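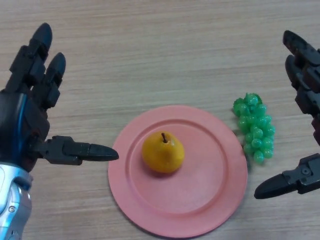 How does a song become part of an album?

An album is a group of songs which the musician wants you to hear together. Some albums have 5 songs and some have 12 or even more. In the town of Cidstead there is a small band called Ronska, and they made their first album in May. We will use them to see how it goes.

First, the band writes many songs. Not all of them are good! Ronska kept only 12 songs. The others went in a drawer, and maybe they will come out another year.

Then comes the recording. Each instrument is often recorded alone. The drums are played first, because everybody else must follow them. After this come the guitar and the voice. Each recording is called a track. 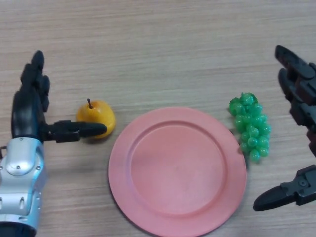 Mixing means that you decide how loud each track should be. If the drums are too loud, you can't hear the words of the song. The person who mixes can also put a sound to the left or to the right. Think of the drum as a big pink plate in the middle, the guitar as a yellow pear on the left and the piano as green grapes on the right. Close your eyes with headphones on, and you can point to where each one is.

The last work is to choose the order of the songs. Ronska put a fast song at the beginning and a quiet one, "Vikstead", at the end - it is only 2 minutes long.

Try it yourself: choose 5 songs that you like and write them in an order. Then change the order and listen again. Does it feel different?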